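Section 4: Commissioning the heating controller in a church or church hall

Read this section before the installer leaves. It covers the Privo controller fitted to an existing wet system with a boiler and radiators. If you have under-pew heaters or overhead radiant panels, go to Section 6, and ignore anything on the box that says the steps are the same. They aren't.

4.1 What the controller can and can't do

The sales leaflet says that the Privo "learns your building". It learns how long the air near the sensor took to warm up last time, and starts a little earlier or later the next time. In a small vestry with a shut door that works well enough. In a nave with stone walls and a west door that gets propped open for a coffin, treat the learning with suspicion and check it against a thermometer of your own.

It won't mend an undersized boiler. It won't stop draughts. Any promised saving depends on what you were doing before, so write down a meter reading now or you will have nothing to compare it with.

4.2 Placing the room sensor

1. Choose an inside wall or pillar at the height of a seated person's head.
2. Keep the sensor at least 2 metres from any radiator, and out of direct sun.
3. Fix the backplate with the screws supplied. On listed stonework, fix into a mortar joint, and get permission first if your building needs it. The adhesive pads in the packet are meant for painted plaster and we have seen them let go of limewash within a week.
4. Clip the sensor on and wait for the green light to stop blinking. Allow ten minutes.

Note: in a hall with a kitchen, put the sensor in the hall. Tea urns and ovens will fool it into shutting the boiler down while people at the far end sit in their coats.

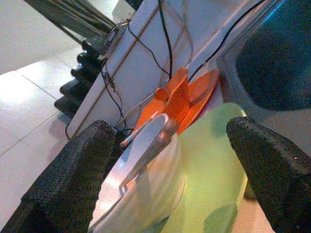
A white bowl with a lightly ribbed outer wall.

4.3 Linking the sensor to the boiler unit

1. Switch off the boiler at its isolator. The controller's own off button doesn't count.
2. Check that the boiler unit has been wired by a qualified person and that its cover is on.
3. Restore the power. Hold the link button on the boiler unit until the light turns amber.
4. Within two minutes, press the link button on the room sensor.
5. Both lights should turn green.

If they don't, move the sensor into the same room as the boiler unit and try again. If it links there and drops out when you put it back, you have a range problem. The stated range is for open air, and a tower wall isn't open air. The Arkeck repeater usually cures it, though it is an extra cost that ought to be mentioned on the quotation and often isn't.

CAUTION: Do not drill through any wall to improve the signal until you know what is inside it. Old gas lighting pipes are still found in churches, along with wiring that appears on no plan.

4.4 Setting the background temperature

The controller arrives set to a background temperature of 16 degrees. For a building used twice a week this is a fine way to burn money.

1. Press Menu, then Background.
2. Turn the dial down to 8 degrees for a start. If you have an organ, ask whoever tunes it before going further down, and before going up as well.
3. Press Save. The display should show a small snowflake.
4. Leave it for a fortnight and look for condensation on walls, brasses and glass each time you are in.

Change the setting by one degree at a time. Sudden heating does more harm to timber and plaster than a steady chill, whatever the boost button suggests.

4.5 Entering services and bookings

1. Press Menu, then Calendar.
2. Enter the time you want people to be warm. The controller works out its own starting time.
3. Choose Once or Weekly.
4. Enter a finish time. Fifteen minutes before the end is plenty, as the radiators stay hot.

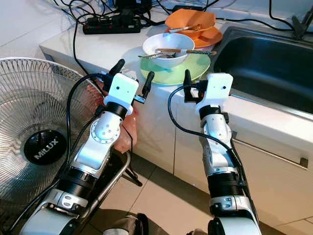
Weekly entries don't know about the church year. Go through them before Holy Week and again before Christmas, or you will heat an empty building at half past six in the morning. The Ibarra booking link is supposed to carry hall bookings across by itself. In our tests it did so, but it didn't remove cancelled ones, so look at the list by hand each month.

4.6 Fault codes you may see at this stage

651: The sensor has lost its link. Repeat 4.3 from step 3. Replace the batteries first if they are the ones that came in the box.

3,183: The boiler has been asked for heat and hasn't answered. Check the isolator and the water pressure. If both are in order, call the installer. Do not keep pressing reset.

The event log holds 1,000 entries and then writes over the oldest without warning. If you are having a dispute with an installer, copy the log out early.

4.7 Before you sign

Ask the installer to show you a full heating cycle from cold, with you pressing the buttons. Stisberg will register the guarantee from the date on the signed sheet, so don't sign on a promise that somebody will be back in March to finish the pipework.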